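Progress report on the Dalen local government watch grant
Prepared for the Pratum program desk
April 6, 2019

Hi all,

Thanks for the extra week, I needed it! The council went into a late session right when I had planned to sit down and write, and I wasn't going to miss a vote on the committee rules to finish a report about watching votes.

So, where are we? The grant pays for me to follow the Dalen council and its disciplinary panel and to put what happens into words that regular people can use. Since the last report I've sat through 15 public meetings, start to finish, and written up every one of them. The write-ups go out in the Furora newsletter, which now has 1,057 subscribers. A good chunk of those came in after the piece on the absentee rule, so thank you for letting me move money over to print that one as a flyer too.

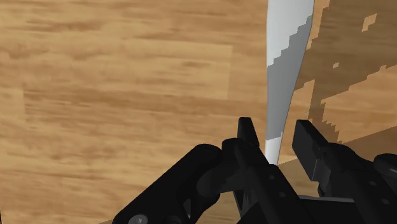
The open records requests

I filed three requests with the clerk's office. One came back complete (attendance sheets, all of them, very readable). One came back with most of the middle pages blacked out, and I've appealed. The third is the one I really want, the letters between the panel and the council chair about the suspended member, and that one is still sitting there. The law gives the office up to 3 weeks to answer and we're past it. I sent a polite reminder, then a less polite one, and I'm holding the small legal line in the budget in case I have to go further.

I know some of you asked whether we should publish the blacked-out pages as they are. My vote is yes, with a short note on which exemption was claimed. Tell me if you see a problem with that.

The absentee rule

Quick recap for anyone new on the desk: under the old rule a member who missed meetings got a letter, and then another letter, and that was pretty much it. The new rule sends repeat cases to the panel, and the panel can recommend suspension. It passed in November after a long fight over whether the chair alone gets to decide what counts as an excuse. She doesn't, in the end, but the wording is mushy and I expect the first real case to turn on it. I've asked both sides for their reading in writing. One side has answered.

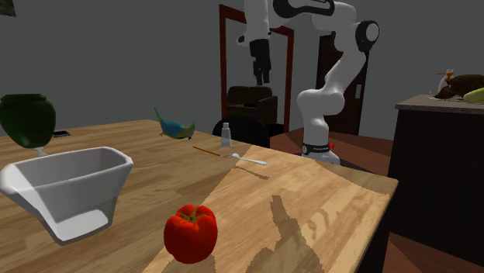
What I want to do next is a plain guide to the disciplinary process, one folded sheet, for people who come to the hearings and have no idea who is allowed to speak. Right now the panel hangs over every argument in that chamber like the open black gripper above the tabletop, not holding anything, and folks would like to know what it can grab. I have a draft, and two readers from the Drutirard neighborhood group went through it and marked it up heavily, mostly the part on appeals. Fair enough, I had the order of the steps wrong!

Money

Travel is under budget, printing is over (the flyer), and the rest is where we said it would be. The spreadsheet is in the shared folder. I'd like to shift what's left in travel over to printing so the guide can go out with the next newsletter. Please let me know if that needs a form or if an email will do.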